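From: Volkan Ateş
To: household-textiles list
Subject: Re: Freezing woollens: how long, and does the bag matter?

Brunello D'Amico wrote on Friday:

> I have read the list archive on clothes moth and I am still unclear on
> several points. We have webbing clothes moth in the back bedroom of the
> house in Prirkwood, confirmed by larvae in a blanket and adults on the
> Sandora traps. The blanket has gone. What remains is mostly jumpers,
> some lined trousers, a lot of socks and a felted throw which is too thick
> to wash.
>
> My freezer is an upright Bisia. The dial goes from 1 to 5 and it has no
> display. The manual claims the freezer reaches its rated temperature at
> setting 3, but I have never checked.
>
> Questions:
>
> 1. Is one long freeze enough or must I freeze, thaw and freeze again?
>
> 2. Do I have to squeeze all of the air out of the bags? The throw will
> not compress and I do not want to crease the lined things.
>
> 3. How do I know when the middle of the throw is cold? I assume the
> time starts from then and not from when I shut the door.
>
> 4. Cotton and synthetics from the same room: treat or leave?
>
> Sivakumar's old post says to do the carpet edges first. That seems the
> wrong way round to me, as whatever falls off the clothes will go back
> on to the carpet.
>
> Brunello

I will take these out of order, as the third question decides most of the others.

**Core temperature (question 3)**

You are right that the clock starts when the middle is cold. Wool is a good insulator and a folded throw is a very good one. The air in the cabinet will read correctly long before the centre does, and the dial tells you nothing about either.

The cheap method is a thermometer with a probe on a thin lead. Fold the throw, push the probe in between the middle layers, bag it, tape the neck of the bag round the lead, and run the lead out past the door seal. Thin leads do not disturb the seal enough to matter. Thick ones do, and you will get a ridge of frost by the next morning.

I did this last November with a double blanket folded to fit a single shelf. The cabinet air was back to its normal reading on the same evening. The core took 16 hours to reach minus 15, and it spent a good part of that time hardly moving. I repeated it with the same blanket folded once less and stood on its edge so that air could get at both faces, and the core was noticeably quicker. I did not log the second run properly so I will not give a figure.

Two things follow. Do not load the whole freezer in one go, as a domestic compressor has little capacity to spare and everything in the cabinet will sit at a middling temperature for a long while. And do not stack bags flat on top of one another. Stand them up like books, with a gap.

**Temperature and duration (question 1)**

The published advice for domestic freezers is generally given as a fortnight at the usual freezer temperature, and museums working with colder equipment use much shorter periods. I keep to the fortnight and add a margin for the core to cool. If your Bisia turns out to be warmer than its manual claims, turn it up before you do anything else. A longer stay in a cabinet that is too warm is not a reliable substitute. Larvae and eggs both tolerate cool conditions well, and a slow drop gives them time to adjust.

The second freeze is an old argument on this list. The case for it is that any eggs which come through the first cycle are brought back to room temperature, start to develop, and are less hardy when cooled again. The case against is that a single cycle which really does reach temperature at the core leaves very little to come through. My view is that the double cycle is insurance against a poor first cycle. If you have a probe and a log, one is enough. If you have neither, do two, with a day or so at room temperature in between and the bag kept shut throughout.

I know that Sivakumar disagrees and always does two. His freezer is in an unheated outbuilding and I would do the same in his position, as many domestic models control badly when the room round them is cold.

**Bags (question 2)**

The bag does two jobs. It stops the insects leaving, and it keeps condensation on the outside when the item comes out. Neither job needs a vacuum. Press out what comes out easily and leave it there. Less air means less moisture to settle on the fibres during cooling, but wool holds a fair amount of water within itself and will buffer the small quantity in a loosely filled bag.

Clear polythene of a reasonable thickness is adequate. Thin bin liners are not, as they go brittle and split along the folds, usually when you lift them out. Seal with tape as well as a tie. For lined trousers I would put a sheet of acid-free tissue in the fold and otherwise ignore the creasing.

Leave the bag shut until the whole item is back to room temperature. For the throw that means a full day. Opening early puts moisture directly on to cold wool, and the damp will do more harm than another day's delay.

**Cotton and synthetics (question 4)**

Larvae need keratin. They cannot live on clean cotton or polyester. They will chew through it to get at something else, they will graze on soiled areas, and they will pupate in it quite happily. Blends are eaten for the wool portion. So cotton from the room is not food, but it can carry cases and eggs out of the room when you move it.

I do not waste freezer space on it. Anything which can be washed at 60 goes straight to the machine. Anything which cannot, and is not worth the space, gets shaken outdoors, brushed along the seams and checked in strong light.

Socks deserve more care than they are usually given. They are stored balled up, the toes are rarely turned out, and a wool blend one looks much like a cotton one once the label has gone. The burn test on a few snipped fibres will sort most of them: wool smells of singed hair and leaves a crushable black ash, cotton smells of burnt paper and leaves a soft grey one, and synthetics melt to a hard bead. Take the fibres from inside the cuff. Unroll every pair before it goes anywhere.

Do the sorting on a pale sheet. Frass and empty cases are close to the colour of whatever the larva has been eating and they vanish on a patterned cover or a carpet. When the sorting is finished the sheet is folded inwards from the corners and goes into the wash with the rest. 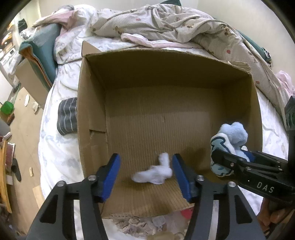 Boxes are the weak point in most of the accounts in the archive. Corrugated board has flutes the right size for a wandering larva to pupate in, and the flaps never close tightly. Use cardboard for carrying things from one room to another and for nothing else, and put it out with the recycling on the same day. For storage after treatment use a lidded plastic crate with a gasket, or the sealed bag from the freezer if it has survived.

**Order of work**

On the carpet edges, I think you have misread Sivakumar slightly. His post (message 161 in the archive, if the numbering has survived the move) says to vacuum the edges before the clothes are moved and again afterwards. The first pass takes up larvae which would otherwise be trodden into the landing. The second takes up what has fallen. I would keep both.

My own order would be:

1. Freezer set and logged for a full day, empty or with its normal contents.
2. Carpet edges, under the skirting, under the wardrobe. Crevice tool, slowly. Empty the vacuum outside.
3. Sort, bag and label. Write the date on each bag.
4. First load in. Everything else wool stays bagged and taped in the same room.
5. Shelves and drawer runners wiped out, second vacuum.
6. Remaining loads in turn.
7. Traps renewed and left for the season.

With an upright of ordinary size and the quantity you describe, I would expect 4 loads. It is slow and there is no good way of speeding it up at home.

**Traps**

A note on the Sandora traps. They take adult males only, so they tell you whether there is a live population and nothing about where the larvae are. Catches often go up in the first weeks after clearing a room, as there is less for the lure to compete with. Do not treat that as a failure. Record the catch per trap per week and look at the trend. Keep them away from the window, and do not put one inside the wardrobe with the treated clothes.

If you do put a probe in the throw, please send the readings to the list with the folded thickness. We have plenty of opinions on cooling times here and very few logs.

Volkan

--
household-textiles: replies go to the list by default. Please trim quoted text.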